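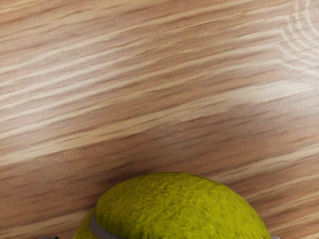
Tennis ball on striped wood. Computer rendering.

The mixer at the Cidside depot was a Nokex, tilting drum, diesel, and Pirjo Leinonen had been told to write it off by the end of the shift.

She began with the gear ring. Two teeth were chipped and one was worn to a hook. The pinion had been replaced more recently and by someone who did not own a torque wrench. She wrote both facts on the sheet. Under "Drum, internal" she wrote: hardened mortar behind second blade, 19 mm at the thickest point.

Marcelino Requena came out with the keys to the low loader.

"Hadgu will give us 500 for it," he said. "As scrap."

"It starts."

"They don't pay extra for that."

She turned the engine over by hand, felt the compression, and fitted the crank. It caught on the second swing. The drum went round with a knock at the same place in each turn, where the hooked tooth came up. Marcelino listened to it for a while with his hand on the frame.

"Man-sik Bae poured the whole of the Prevham culvert out of this," he said. "41 batches in one day, in October. He kept the tally in chalk on the drawbar."

Pirjo looked at the drawbar. It had been painted since.

She let the engine run for 10 minutes, then closed the fuel tap and waited for it to use what was in the line. The knock slowed, became separate knocks, and stopped with the mouth of the drum facing the gate.

On the sheet there was a box for disposal and a box for repair, and beneath them a line for parts required. She wrote: gear ring, one. Pinion, one — check key. She left both boxes blank and gave the sheet to Marcelino, who read it twice and put the keys back in his pocket.

"It'll need a chisel first," he said, "for the mortar."

She went to find one.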